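Packing the bags at Wiriya

Napaporn Meesuk starts on the Tuesday order at six in the morning. Her firm, Wiriya, sells mixed food bags to offices and to a few regular households in Tildale, and Tuesday is the biggest day of the week, with 80 bags to go out before lunch. I went to see her in April to ask how she does it, and we talked on either side of the packing table while she drank her tea.

She began with the bags themselves. Wiriya uses clear ones for nearly everything, and customers often ask why she doesn't use paper.

"I did use paper, for the first year," she said. "People opened every bag to see what they had, and then they wanted to swap. With a clear bag they look once and pick it up. The bread lasts a bit longer as well. In paper it was hard by the evening."

The clear bags have a drawback. They are thin and slippery, they stick together in the packet, and they won't stand up until there is something heavy in the bottom. Meesuk puts the largest item in first, usually a loaf or a piece of fruit, and pushes it well down so that the corners of the bag open out. Anything small goes in afterwards, down the sides.

"If you put the little things in first they end up underneath and get squashed," she said. "Biscuits are the worst. You can't sell someone a bag of crumbs."

I asked about closing the bags, having noticed that there were no clips or ties in the room. She gathers the top in one hand, lets the air out, and gives it a twist. For collections that is all it gets. Bags that are going any distance are given a paper label, folded over the twist and stuck to itself.

"Two turns is enough. People new to it will keep turning and turning, and the plastic splits just below where they're holding it. Then you have to take everything out and start again. I buy the bags in boxes of 400 and I used to lose a good few out of every box that way."

She tried wire ties for a while. They held well, but her older customers found them fiddly and one of the offices complained of finding them all over the kitchen floor. She still has most of a reel of them in a drawer.

The table gets more thought than I had expected. It was bare when she took the unit over, and the bags slid about on it every time she reached for something. Now she covers it with a dark blue cloth that has a soft, slightly rough face.

"Things stay where you put them," she said. "A bag will stand there while you find the next bit. And it's dark, so I can see a clear bag on it. On a white table I was forever patting about looking for the one I'd just put down."

The cloth has to be brushed between batches, and it is washed at the end of each day. She has three, so that there is always a dry one. She also keeps a grey cloth within reach for wiping, and admitted that it spends most of its time in a heap wherever she last dropped it. "I fold it every morning. It lasts until the first order."

Most of the contents come from two places. The bread is from Skosteo, the bakery at the other end of the estate, and arrives in trays while it is still too warm to bag. Meesuk leaves it for an hour before she touches it. Bagged warm, it mists up the plastic and the crust goes soft. The biscuits and other packet snacks she buys in bulk and keeps in lidded crates under the window, sorted by date.

Each bag is finished with one packet snack, laid on the table beside it and added last. I asked why she doesn't put it in along with everything else.

"It's how I know where I am," she said. "If the packet's still on the table, the bag isn't done. If the phone goes, or someone comes to the door, I can come back and see straight away. Before that I had bags going out with no biscuits and bags going out with two. The ones with two never rang up."

She packs in rows of four and clears each row into a crate before setting out the next. She has been told that she would be quicker with the whole table full, and she did try it for a month. It was quicker until something went wrong, she said, and then she couldn't tell which bags had been checked.

The curtains are kept drawn until mid-morning at this time of year. The sun comes in low across the table, and the glare off the plastic makes it hard to see what is inside. It isn't good for anything with chocolate on it either.

The next job is a larger one. Sekolar, a training college on the far side of Tildale, has asked for bags for its open days, with a piece of fruit in place of the loaf. Meesuk has been trying out sizes at home. Melons are a good weight for standing a bag up, but they roll, and a big one leaves no room for anything else. Oranges need a smaller bag and she hasn't yet found one she likes.

"The small ones all have a seam down the back," she said. "You put two oranges in and it goes. I've asked for samples from another supplier, so we'll see. If they're no good I'll use the bags I've got and just twist them lower down."

She had finished her tea by then and the bread was ready to be bagged, so we moved over to the trays and she carried on talking as the first row was set out. 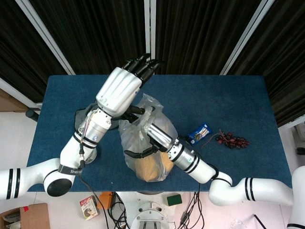
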